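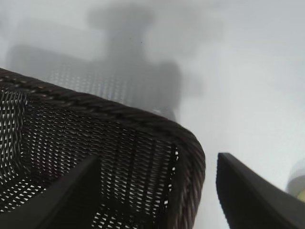 Mesh chair prices set to climb as Damanel shuts weaving line

Shoppers after a new garden or desk chair may want to get a move on. Damanel, which weaves seat and back panels for a string of furniture makers, is to close one of its 2 weaving lines at the end of February. Prices in the shops expected to follow by spring.

The firm told customers on Thursday morning that the older line had become too dear to run. Power bills, mostly, plus parts that have to be made to order. Work will move to the newer line, which is already busy, and waiting times for dark mesh panels will go from 9 weeks to "a good deal longer", according to the letter. No date given for when things might settle down.

Fustero, the biggest buyer, says it has enough panels in store to cover orders already taken. After that, less clear. Its cheapest dining chair goes up to £213 from next month and the matching bench is being dropped altogehter. Existing deposits will be honoured at the old price.

Rival seller Lagman is holding its prices for now – but has cut the range of colours. Black and dark brown stay. Grey and sand go once stock runs out.

Jobs are also a worry. Damanel employs about 500 people across the site, and says most of those on the closing line will be offered other shifts. Union reps want that in writing and have asked for a meeting before the end of the week. The company says it will reply "in due course".

Zeder, which mends and re-covers old chairs, reports a jump in calls since the news got out. Its advice to anyone with a sagging seat is to get it looked at early, as small tears in the weave can often be patched but a split rim usualy means a whole new panel. Those are now in short supply too. The workshop has stopped taking bookings for this month and will open its list again on the first.

More on this as we get it.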